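# A Morning at the Flaker Oat Mill, Tratstead

3/19/19

I have been meaning to write up my trip to the Flaker open morning before the leaflets get lost under the fruit bowl, so please put the kettle on, because I do tend to go on a bit when there's porridge involved!

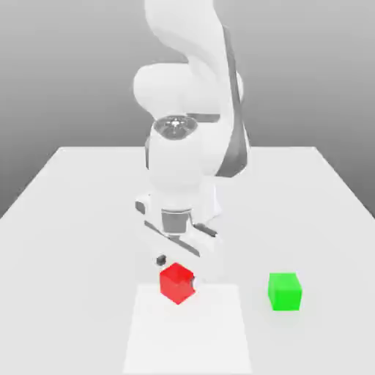
I signed up back in October, when the places first came up, and then very nearly forgot all about it. Tratstead is 77 miles from my front door (I checked on the way home, feeling every one of them) and I left in the dark with a banana and a flask of ginger tea. There were 16 of us in the group, a lovely mix of keen home bakers, a couple who run a café, and a few like me who simply eat an awful lot of oats.

We started in the tasting room, which smelled like the inside of a warm biscuit tin. They gave us three bowls each, all made with plain water and a pinch of salt so that we could taste the grain itself. The first was their ordinary rolled oat, soft and milky. The second was the jumbo, which I buy already and love for overnight oats with grated apple. The third was a coarse cut from a grower called Šimkus, and oh my goodness, what a bowl! Nutty, chewy, a little bit sweet at the end. I went back for more and so did the café couple.

The mill floor was louder than I had imagined, and we all had to wear hairnets, which suited no one. Our guide walked us from the cleaning end, where the husks come off, through the steaming and on to the rollers. I had never really understood that steaming the oats is what stops them turning bitter in the cupboard. The warmth in that part of the building was tremendous and my glasses were useless until we got outside again.

After that came the smoothie table, my favourite bit, naturally. They use a blender called the Clundent, a great heavy thing, and we were let loose on frozen berries, spinach, ginger, pears and as many oats as we fancied. Mine was pear, spinach, a thumb of ginger and two spoonfuls of the jumbo, soaked for a few minutes first. I've made it most mornings since (a squeeze of lemon helps keep the colour cheerful).

If I'm being picky, the talk on fibre was rather rushed, and I'd have liked longer for questions. Lunch was a very good beetroot soup with oat rolls, but there was only one dairy-free spread and it went quickly, so get in the queue early if you need it.

The shop is small and takes cards. I came away with two bags of the Šimkus coarse cut, a jar of toasted bran and a tea towel I certainly didn't need. Parking is free behind the mill, though the turning is easy to miss if you come from the station side. Wear flat shoes for the stairs, and do have a go at the ginger oat biscuits by the till.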